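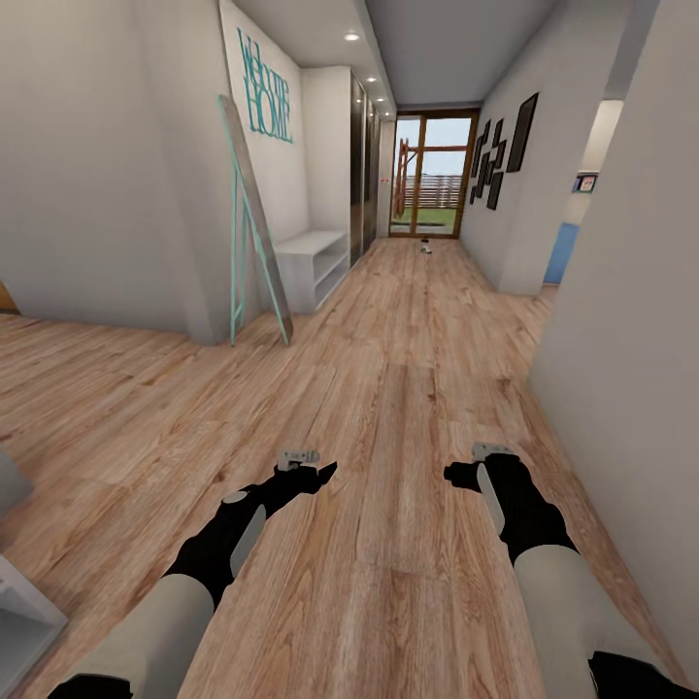

最后编辑于 2021年10月20日

1/
我在 Kurkum 上班,公司的业务是给短租房做退房后的整理。从八月开始,我们组有一部分工作搬到了屏幕前面。有几位朋友问我具体做什么,我分几条写一下。中文不是我的母语,有写错的地方请指出来。

2/
我们组一共24个人。现在有8个人每天坐在电脑前,在模拟的房子里操作两只机械臂,其余的人还是去真的房子。我是这8个人里的一个。模拟用的软件叫 Grulel。

3/
这一套是我最近用得最多的走廊。木地板一直通到玻璃门,墙上有蓝绿色的字“Welcome HOME”,旁边斜靠着一面高镜子。门前的地上有两个小东西,一个深色,一个白色。我们说“收走廊”,意思就是把地上这类东西捡起来,放到规定的地方。

4/
听起来很容易。一个人走过去,弯腰,两秒钟就完成。用机械臂的时候,我要先想好走哪一边,用左手还是右手,手指从什么方向靠近。以前我的身体自己知道这些事情,现在我必须一件一件告诉它。第一个星期我下班以后头很累,腰不累。

5/
腰不累这一点,我想多说一句。我做了很多年的整理工作,膝盖不太好。对我来说,能坐着工作是一件很大的事。但是我们组也有同事试了几天,就要求回去跑现场。她说她喜欢开窗,喜欢看到一个房间变干净。我很理解她。模拟的房子里没有味道,也没有风。

6/
工作的计算方法也变了。以前按房子算,一套房子做完,签字,走。现在按“次”算,从开始录到结束录是一次,失败了也要标记。上个月我的记录是317次。这个数字每个人都能在系统里看到,我不太习惯。以前没有人知道我叠一条毛巾叠了几遍。

7/
我们向主管提过意见:能不能只显示给本人?得到的答复是“会考虑”。到今天还没有改。我把它写在这里,不是为了抱怨,只是希望做同样系统的公司可以早一点想到这个问题。

8/
也有变好的地方。写任务说明的人以前没有打扫过房子,第一版说明里写的是“把物品移到一侧”。哪一侧?离门多远?客人拖着行李箱进来的时候,会不会撞到?这些是我们补上去的。现在每份新的说明,都要先给我们看过才能用。我第一次觉得,我会的东西可以写成文字,而且有人会认真读。

9/
关于工资:基本工资没有变。现场的人有交通补贴,坐在电脑前的人没有,所以我每个月拿到的钱比以前少一点。这件事在调岗以前没有讲清楚。如果你的公司也要这样调,请你先问补贴,问清楚以后再签字。

10/
很多人问我:你是不是在教机器人拿走你的工作?我没有一个很好的回答。公司的说法是,机器人以后先做晚上的班,那个班一直招不到人。Zeltwood 那边的房子最远,晚上没有公交车,我自己也不愿意去。可是以后白天的班怎么样,没有写在任何文件里。

11/
真的机械臂我只见过一次,在 Siddiqui 的车间,我们8个人一起去的。比我想的要安静。带我们参观的工程师让我们提问题,我的同事问:它怎么知道地上的东西是垃圾,还是客人忘记带走的?工程师想了一会儿,把这个问题记在了本子上。

12/
这个问题我们自己每天都遇到。小孩的发夹,一只袜子,一张写了字的纸。我的原则是:不确定,就留下,放在一个看得见的地方,再打电话问。在 Grulel 里面没有“打电话问”这个按钮,我已经申请加一个。

13/
补充一条,回答评论里的朋友:不需要会编程。我们的培训是3天,主要练习手和眼睛的配合。年纪大的同事不一定学得慢,我们组做得最稳的一位,是年纪最大的。她操作的时候动作很小,很少需要重来。

14/
又有人问能不能两边都做,半天现场,半天电脑。我们也提过,目前排班系统不支持。我个人很想这样。在屏幕前面坐久了,我会忘记真的抽屉有时候是卡住的,要先往上抬一点才能拉开。

15/
先写到这里。按钮的申请如果有结果,我会接在这一条下面更新。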